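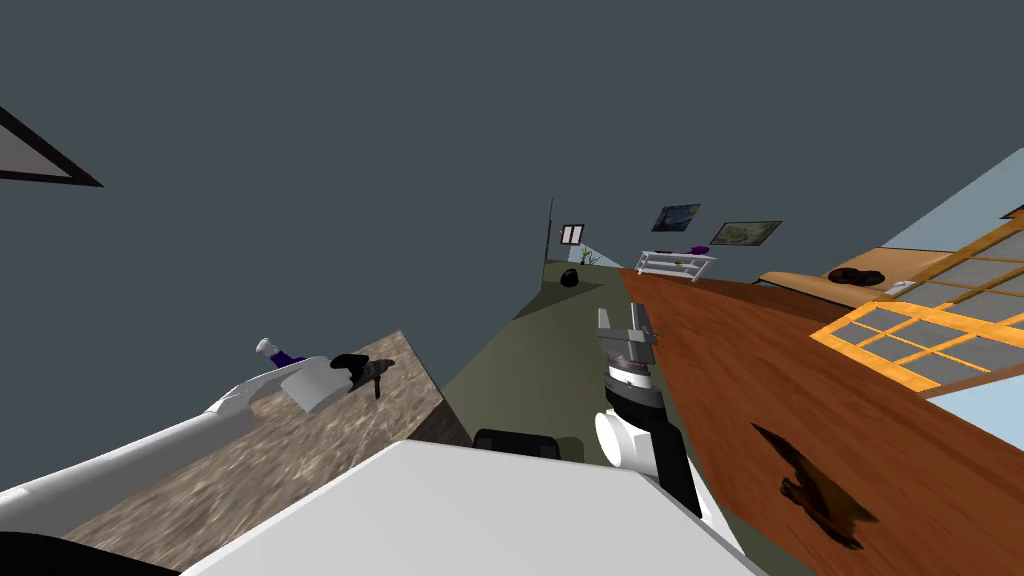

Kevard simulator, robot's-eye view. Left gripper on the counter, right one open and pointing up.

Month 2 of the Kevard trial. It's a simulator you rent so your two-armed robot can fail at chores before it fails at them in your kitchen. The Sevon plan is 674 a month. I have paid more for worse, mostly gyms.

Good stuff first. Setup took 14 minutes, and that includes me hunting for the license key in my spam folder. The stone countertop looks better than mine. Somebody also hung art.

Less good: the default camera tilt. You get a lot of ceiling for your money. There's a slider for it, three menus down, under "Comfort."

I've run 1407 pick attempts so far. The log exports as one enormous file with no headers. Domenica Kälin wrote a script to split it and won't take money for it, so I owe her lunch.

Asked support about the stain on the wood floor. Alun James wrote back at 3 a.m. to say floor wear is a feature of the Halvorsen room pack. Fine — I have that pack at home too.

Still on Iden for contact forces, where Kevard goes a bit mushy. For reach and layout I'd keep Kevard. Almost 14 percent off if you pay yearly, and I'm not there yet. Renewal is in April, ask me then.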